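Segunda vida: los ordenadores retirados y lo que todavía pueden dar

Trabajo de proyecto, asignatura de Tecnología y Sociedad
26 de agosto de 2020

Por qué elegimos este tema

Cuando nos pidieron buscar un asunto cercano para el proyecto, la primera idea salió de un trastero. Casi todos tenemos en casa un ordenador de sobremesa que dejó de usarse un buen día, al que nadie le ha encontrado sitio y que tampoco nadie se decide a tirar, y cuando lo comentamos en clase vimos que la historia se repetía con muy pocas variaciones (en una casa está debajo de la escalera, en otra hace de mesilla para una planta). Nos pareció bonito empezar por ahí, por esa especie de cariño perezoso que les tenemos a las máquinas viejas, y preguntarnos qué pasa con ellas cuando por fin salen por la puerta.

El trabajo se centra en nuestro barrio y en el programa de recogida Imon, que lleva funcionando desde noviembre y que acepta equipos de particulares, de comercios y de centros de enseñanza. Queríamos saber quién entrega ordenadores, qué espera que se haga con ellos y cuánto sabe la gente sobre el camino que siguen después. No pretendemos dar lecciones a nadie, entre otras cosas porque nosotros mismos empezamos el proyecto sabiendo bastante poco.

Cómo hicimos la encuesta

Preparamos un cuestionario corto, de 4 preguntas, y lo repartimos en papel y por correo. En papel lo dejamos en la biblioteca y en la tienda Sornance, donde fueron amabilísimos y nos guardaron las hojas en una carpeta al lado de la caja. Al cerrar el plazo teníamos 478 respuestas, muchas más de las que nos habíamos atrevido a soñar, y pasarlas a la hoja de cálculo nos llevó dos tardes enteras y bastantes galletas.

Preguntamos si había en casa algún ordenador sin usar, cuánto tiempo llevaba guardado, qué motivo había para no entregarlo y si la persona conocía el programa Imon. Al final dejamos un hueco para comentarios libres, y fue de lejos lo mejor de todo. Había quien nos contaba la historia completa de su ordenador, con el año en que lo compró y lo que costó en su momento, y una persona nos escribió por las dos caras de la hoja para recomendarnos que no nos fiáramos nunca de las impresoras.

Tenemos que reconocer una debilidad del método. Quien se para a rellenar un cuestionario sobre ordenadores viejos probablemente ya tiene algún interés en el asunto, así que los resultados valen como retrato de la gente que nos contestó y no podemos estirarlos a todo el barrio. Nuestra tutora insistió mucho en que lo dijéramos claramente, y aquí queda dicho.

Por qué se quedan en casa

El motivo que más se repite son los datos. La gente tiene miedo de que en el disco queden fotos, facturas o contraseñas, y como no sabe borrarlas bien, prefiere guardar la máquina entera. Nos pareció una preocupación muy razonable. Borrar los archivos y vaciar la papelera deja en muchos casos la información recuperable, y el folleto que se reparte en los puntos de entrega apenas dedica una línea a esta cuestión.

El segundo motivo es la sensación de que aquello «todavía vale para algo». Y muchas veces es verdad. Un equipo de sobremesa está hecho de piezas bastante independientes, y que una falle o se quede corta no condena a las demás: la memoria, el disco, la fuente de alimentación y la propia placa pueden acabar cada una en un sitio distinto, o seguir juntas unos años más con un sistema operativo ligero.

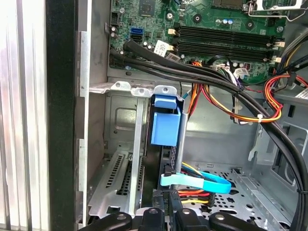
Según Humphreys, que nos contestó por correo a un primer borrador de este apartado, nos estábamos dejando llevar un poco por el entusiasmo: muchas piezas antiguas funcionan perfectamente y aun así no encuentran destino, ya que las memorias de una generación no entran en las placas de la siguiente, y guardar cajas y cajas de módulos que nadie va a pedir es solo otra manera de tener un trastero. Añadía que lo sensato es decidir pronto, cuando el equipo tiene todavía pocos años, y que esperar «por si acaso» es justo lo que lo convierte en residuo.

Le dimos muchas vueltas a ese comentario y cambiamos el enfoque. En la primera versión defendíamos que había que reparar siempre. Ahora pensamos que la palabra importante es «pronto», y de hecho en los cuestionarios hay varias personas que dicen lo mismo a su manera: cuando quisieron regalar el ordenador a un sobrino, el sobrino ya no lo quería.

El tercer motivo, y este nos dio un poco de ternura, es sentimental. En los comentarios libres aparecen el ordenador con el que se escribió una tesina, el primero que entró en la casa y el que usaba un abuelo para sus crucigramas.

El taller Stonditz y el problema del disco

De todas las opciones que encontramos para dar salida a los equipos, la que más nos gustó fue el taller Stonditz, que abre al público y permite que cada persona saque el disco de su ordenador antes de entregar el resto. Cuesta muy poco y elimina de golpe el miedo principal que salía en la encuesta. Quien quiere se lleva el disco a casa y quien prefiere olvidarse lo deja para que se borre por completo, con un justificante.

Preguntamos también por el precio del borrado con justificante, que es de 2 euros por disco. Nos parece una cantidad asumible para una familia, aunque para un instituto que renueva 100 equipos de una vez ya supone un gasto que hay que prever, y sería bueno que el programa lo cubriera en esos casos.

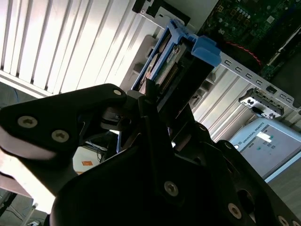 Propuestas

Nuestra primera propuesta es reescribir el folleto de Imon. Hemos preparado un texto nuevo, que va en el anexo, donde el asunto de los datos ocupa la primera página y se explica con palabras normales. La segunda es organizar una tarde de entrega en la biblioteca al empezar el curso, con ayuda para sacar el disco a quien no se atreva a hacerlo en casa. Ya hemos hablado con la biblioteca y la sala grande se puede pedir con unas semanas de antelación.

Nos queda pendiente averiguar qué ocurre con los monitores, que casi nadie mencionó en la encuesta y que ocupan muchísimo más sitio que cualquier otra cosa. Si algún grupo del curso que viene quiere continuar el trabajo, le dejamos encantados los cuestionarios, la hoja de cálculo y la carpeta de Sornance.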